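The Certificate of Domestic Competence

The Undalitz Institute wished it to be known that no certificate had yet been issued. The building had been let to the Institute on the understanding that machines would be examined there in the ordinary duties of a household, and the tenancy had 23 days left to run.

The candidate was registered under the name Vasorico. Its entry form listed laying a table, clearing a table and the care of small items. The Institute had set the first paper accordingly. A small white object was to be placed on a light blue plate, and the plate was to remain whole.

The rules of examination, in their November revision, ran to 140 clauses. Clause 2 stated that the examiner should not assist, encourage or sigh. The examiner had signed it, and sat with both hands folded over the mark sheet.

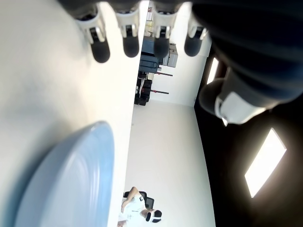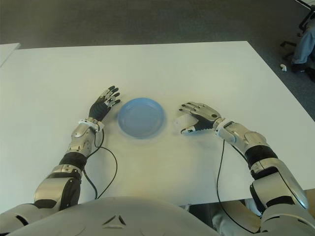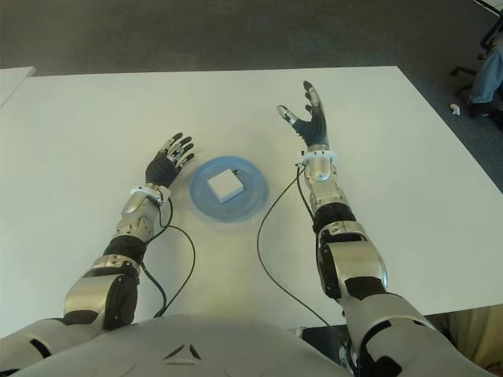
The light blue plate used in the first paper.

Rikeo Jireš

The examiner was required to record what was done and to leave aside what was meant. This was harder than it sounded. The candidate held its hands over the table in a manner that any aunt would have called thoughtful, and there was no column for thought.

"Is the item on the plate?" asked the Registrar, by telephone.

"At present, yes."

"Then the candidate can lay a table."

"The candidate can put one thing on one plate," said the examiner. "I should not like to send it into a kitchen on the strength of that."

The Registrar reminded the examiner that 1,241 households had written to ask when they might expect help with the dishes. Their letters were kept in the upper office. Many were polite, and a few enclosed photographs of the sink.

The examiner looked again at the mark sheet. It allowed for a pass or a failure, and the space between the two boxes was very narrow. After some time the examiner wrote in it, in small letters, "Continue to second paper", and asked the candidate to clear the table.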